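Sorting Out the Planner: Our Second-Year Project on Bin Picking

Written by Lizelle Ndlovu, with Mandla Steyn

When Mandla and I signed up for this project we thought the hard part would be getting the arm to move at all. It moved on the first afternoon, which rather went to our heads, and then we spent the whole of January finding out why it so often moved to the wrong place.

Our software has two halves. Mandla wrote Moltlow, the part that looks at the camera picture and suggests places to grasp, and I wrote Skirnham, the planner that decides how the arm should get there without knocking into the bin. The two talk through a small message queue, and I'm rather fond of it now, though it gave us both a great deal of grief (we had the two clocks set differently for a fortnight!).

We trained the grasp scorer on 3,892 labelled attempts and kept 490 back for testing. Each plan is allowed 900 milliseconds, after which Skirnham gives up and asks for the next suggestion on the list.
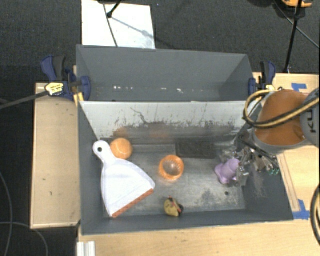
Choosing the order of picks was the bit I enjoyed most. My first version simply took the highest score, and it was hopeless with anything near a wall, so I added a cost for how close the gripper's fingers would come to the sides and to neighbouring objects. An orange ball resting against the handle of a dustpan is a lovely test of this - the ball is an easy shape on its own, but the planner has to think about the handle on one side and the back wall behind. I also made the clearance a setting you can change while the program is running, and that has saved us no end of restarts.

We would still like to let Moltlow say when it is unsure, and Mandla has started on that in a separate branch.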